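Aceite de mesa Driton para madera clara – lata de 6 decilitros
Para mesas de comedor, encimeras y tablas que se usan todos los días

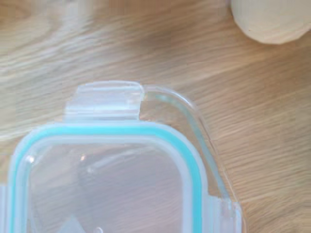

Veta en tonos miel sobre un tablero de madera clara.

Referencia: DR-30
Acabado: mate natural
Disponible también en formato pequeño de prueba

Si has llegado hasta esta página es muy probable que tengas en casa una mesa de madera a la que quieres mucho y que últimamente te da un poco de pena mirar. Nos pasa a todos. La mesa de la cocina es donde se desayuna, se pelan las judías, se hacen los deberes, se abren las cartas del banco y se queda la gente hablando hasta las tantas, y con los años la superficie se va quedando seca, áspera al tacto, con ese cerco del vaso que alguien dejó una noche de septiembre. El aceite de mesa Driton es el que usamos en nuestro propio taller desde que empezamos a restaurar muebles, y el que recomendamos cuando un cliente nos llama con esa voz de preocupación que ya reconocemos al segundo tono.

Es un aceite de base vegetal, fluido, de color ligeramente dorado, que entra en la fibra y la alimenta sin formar una película gruesa por encima. La madera se sigue notando madera cuando pasas la mano, y eso para nosotros es lo más importante de todo (hay barnices muy resistentes, no lo vamos a negar, pero comer sobre ellos es un poco como comer sobre un plato gigante).

Para qué maderas va bien

Lo hemos formulado pensando en las maderas claras: fresno, haya, abedul, roble sin teñir, arce y pino de buena calidad. En todas ellas el dibujo gana profundidad y el tono se calienta un poquito, hacia la miel. Si lo que buscas es que la madera se quede pálida, casi como recién lijada, te conviene más el Driton Blanco, que lleva una pizca de pigmento y frena ese amarilleo.

En nogal y en otras maderas oscuras también funciona, aunque ahí preferimos el aceite Brarkis, más denso y con un acabado algo más satinado. Y en teca o iroko no lo aplicamos: son maderas muy grasas de por sí y el aceite tarda una eternidad en secar.

Cómo se aplica

Lo primero es la limpieza. Retira todo lo que haya en la mesa, pasa un paño apenas humedecido con jabón neutro y deja que se seque bien, mejor de un día para otro. Si notas el tacto rasposo, una pasada suave de lija fina, siempre siguiendo la veta, y después aspirar el polvo con paciencia, también en las juntas y en los cantos.

Agita la lata, vierte un chorrito en un paño de algodón sin pelusa y extiéndelo en movimientos largos. Poca cantidad! Es el error que más vemos, y lo entendemos perfectamente, porque da gusto ver cómo la madera bebe y uno se va animando. Espera quince minutos, mira la superficie a contraluz y retira con otro paño limpio todo lo que haya quedado brillante. Lo que sobra y no se retira se vuelve pegajoso, y luego toca frotar el doble.

Para una mesa que nunca se ha aceitado recomendamos dos manos, con una noche entera entre la primera y la segunda. Para un simple repaso basta con una. La mesa se puede usar con cuidado al día siguiente, pero durante los primeros 11 días evita los trapos empapados, las ollas calientes y los manteles de plástico, que no dejan respirar el acabado.

Un aviso serio, que damos siempre: los paños impregnados de aceite pueden calentarse solos y llegar a arder si se guardan arrugados. Extiéndelos al aire libre hasta que estén completamente secos o mételos en un cubo con agua antes de tirarlos.

El mantenimiento de cada día

Con un paño húmedo bien escurrido y otro seco detrás tienes de sobra. Las manchas de vino, café o remolacha conviene cogerlas pronto, y si alguna se resiste, un poco de jabón de escamas Prondov y una esponja blanda suelen bastar. Nada de lejía, ni amoniaco, ni estropajo verde, por favor.

¿Cada cuánto hay que repetir? Depende mucho de la casa. Echa unas gotas de agua sobre el tablero: si se quedan redonditas, la mesa está protegida; si se extienden y dejan una sombra oscura, ya te está pidiendo una mano. En una cocina con niños puede ser cada 6 meses, y en un comedor que solo se abre para las fiestas puede pasar bastante más tiempo.

Ficha del producto

Contenido: 6 decilitros
Color: dorado transparente
Secado al tacto: 11 horas
Tiempo entre manos: una noche
Aplicación: paño de algodón o brocha de cerda natural
Temperatura máxima de almacenaje: 30 °C
Limpieza de útiles: agua templada y jabón de taller
Conservación: lata bien cerrada, en lugar seco y fuera del alcance de los niños

Lo que nos cuentan

«Heredé la mesa de mi abuela con tres capas de algo que no sé ni qué era. Después de lijar mucho – muchísimo – le di dos manos de este aceite y ahora mis hijas se pelean por sentarse en el lado donde se ve más la veta. El olor tardó unos días en irse, eso sí, así que abrid las ventanas.»
Nayeli Valdovinos

«Buen producto. La lata cunde más de lo que pensaba, pero la tapa es dura de abrir y acabé usando un destornillador.»
Ilse Verstraete

Tomamos nota de lo de la tapa. Mientras tanto, el abridor metálico Kjærgaard que vendemos en la sección de accesorios va de maravilla y no deforma el borde, de modo que la lata vuelve a cerrar como es debido.

Envíos y devoluciones

Los pedidos que entran antes de las 11 de la mañana salen del taller el mismo día laborable. El envío es gratuito a partir de 93 euros en la península; para las islas escríbenos antes y te decimos el coste exacto. Aceptamos devoluciones durante 30 días siempre que la lata esté sin abrir.

Y si tienes dudas con tu mesa, mándanos un par de fotos hechas con luz de día y cuéntanos qué producto llevaba antes, si lo sabes. Contestamos nosotros mismos desde el taller, casi siempre por la tarde, cuando ya hemos recogido las lijadoras.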